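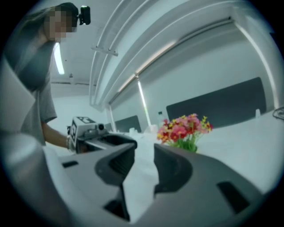

Opening, and don't rush it. I want to talk about beads! Small, cheap, ordinary beads, and how a string of them can tell you where a person has been trading. Ask who has one on right now, then point up at the screen, at the pale beaded bracelet on that wrist. People wear them to work and forget they're there, and they did the same in Skollombridge two thousand years ago.

Next: the Skollombridge finds. 62 beads from one ditch, 19 of them blue glass (pause, let them enjoy that, it's a lovely blue). The rest are bone and shell. Two have been restrung so often that the holes have worn oval.

Pass round the replica string from Fatis. Remind the back rows to hand it on.

Then wear marks. A bead rubs against its neighbour, so you can work out the order they sat in. I love this bit, allow about 5 minutes.

If time is short, skip the El-Sayed collection and go straight to the clasp question. Water's on the left of the lectern. Questions after the clasp.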